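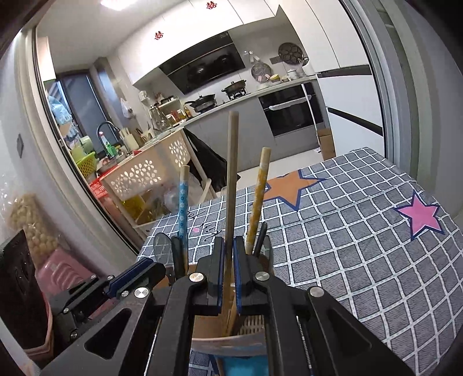 I drove out to Cunodville for the Welent open day with my neighbor Brian Makokha, who had read the notice before I did and signed us both up. I went mostly because my job is in packaging and people at work keep asking me what robots will be able to do in a few years. I had no good answer, and I thought an afternoon of watching would be better than another article.

Parking was easy. You check in at a folding desk, write your name on a sticker, and get put in a group. Ours had 5 people in it, which was a good size. The group ahead of us was bigger and you could tell the ones in the back were having trouble seeing.

The first part was a talk about Ouali, the project that all of this belongs to. The goal is to get a robot to handle ordinary kitchen things in ordinary homes. The speaker kept the slides short. What I took from it is that the motors and the arm are mostly bought in, and the hard part is getting enough good examples of a hand doing the job. So they collect the examples with a gripper that a person holds and works directly. You squeeze, the jaws close, and the recording saves what the jaws did along with what the camera on the tool saw. Later the recordings go into training. The robot arm itself is called Grarklow. I asked where the name came from and the speaker said it was there before she was.

Then we moved on to the demonstration, which is what I had come for. The task was utensils. Pick one up, put it in a holder, or take it out of the holder and lay it down. That was all. The woman running it did the same move over and over and talked while she worked. She said a beginner closes the jaws too fast and a tired person lets them drift, and both of those spoil a recording.

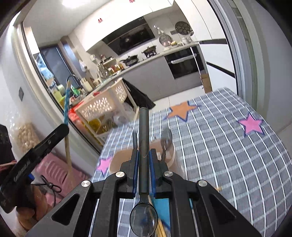
Spoons are harder than I would have guessed. The bowl end is heavy and wide, the handle is thin, and where you grab it decides whether it stays put or swings around. She told us the grip has to be firm enough to stop the turning and still leave you a clear way down into the holder. The one she had in the jaws at one point had a long, slender dark grey handle and a see-through bowl with a dark rim, and I asked about the see-through part right away. In my work clear plastic is the thing that fools every sensor we own. She said it was the same for them. A camera sees the rim fine and then sees whatever is behind the bowl, so the recordings need plenty of clear items in them or the robot will never learn to deal with one.

Brian wanted to know why they bother with a full kitchen in the background when the work all happens on a table. The answer was that a robot trained against a bare wall gets confused when it sees a stove. They want the pans and the cabinets and the light from the ceiling in there. The patterned tablecloth helps too, for the same reason. I had figured it would be the opposite, and that they would want everything plain.

We each got a turn with the gripper. It's more awkward than it looks at first. Your wrist wants to help and the tool doesn't bend where your wrist bends. My first 3 tries ended with the stick sliding out sideways. On the next one I slowed down and got it in. Brian got his on the first try and brought it up several times on the ride home.

After that there was a coffee break and a table of handouts. The coffee was weak. The handouts were good, and I kept the one with the practice notes on it. I've typed part of it below in the form it came in, heading and all, since a couple of people at work asked for it.

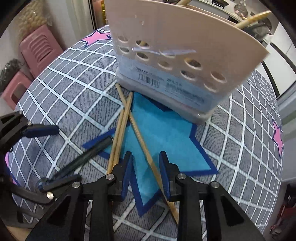

Welent Hand Tools Team, Cunodville

Notes for new operators

Start with the chopsticks. They are thin and they roll, and two of them crossed on a flat shape will teach you more than a spoon will. Look at which stick is on top before you move. Take that one first.

Bring the open jaws down on both sides of the stick and stop. Check that the pads are level with each other. Then close slowly.

Lift straight up until the stick is clear, and only then turn it toward the holder. If it slips, let it lie where it fell and begin a new recording from there. Do not fix it with your free hand.

Rest after 40 recordings, even if you feel fine.

That's where my typing stops. The back side is about charging the batteries and how to name the files.

The last stop was Grarklow, doing the same job without a person holding anything. I'd say it was slow. It picked up a stick, paused for a long time over the holder, and put it in. The second stick it missed, backed off, and tried again, and it got that one too. There were 4 of us still watching by then, and a man behind me said his kid could do it faster. I'm sure that's true. I was more interested in the backing off. Our machines at work don't do that. They miss and then they stop and someone has to walk over.

They plan to hold another open day in June, and sign-up is on a sheet by the door or by calling the front office. Wear shoes you can stand in. There are no chairs in the demonstration room, and we were on our feet there for most of the afternoon.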